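How to write down the rules for a simulated gripper task

Print this page | E-mail this page

Before you record any episode in simulation, write the rules of the task on one page. In our project at Imix we skipped this step in April, and we had to throw away almost 100 episodes: two operators had a different idea of what "holding" means.

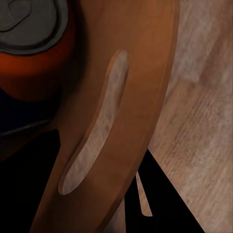

Text: Joonas Ahonen
Updated 7 September 2021

Step 1. Name the contact. Write which part of the finger may touch the object and which part may not. When the finger comes very close to a container, the distance is hard to judge from the view alone, so take the contact value from the simulator log.

Step 2. Give every arm a state. We use "free", "approach", "hold" and "release". An arm that does nothing also gets a state in every line of the log. If you leave it empty, the person who reads it later cannot know if the arm was free or if the data was lost.

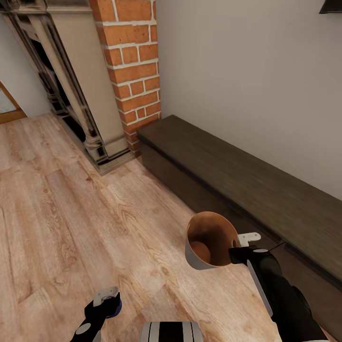
Step 3. Decide how far a cup may be tipped during "hold". In a task with an empty cup you can permit a lot. In a task with liquid you can permit very little, and the limit must be in the rules before the first episode starts.

Step 4. Treat furniture as an obstacle. A bench or a wall is not a place to rest the forearm, also when the physics engine allows it. Mark such an episode as failed and keep the file.

Step 5. Give the page a version number and put the same number in each log. Ours is now version 7. When a rule changes, do not correct the old logs by hand.

Related items
Endach: naming your log files
Checklist for two-arm tasks
Meléndez test room, setup notes
Stultitska workshop: questions and replies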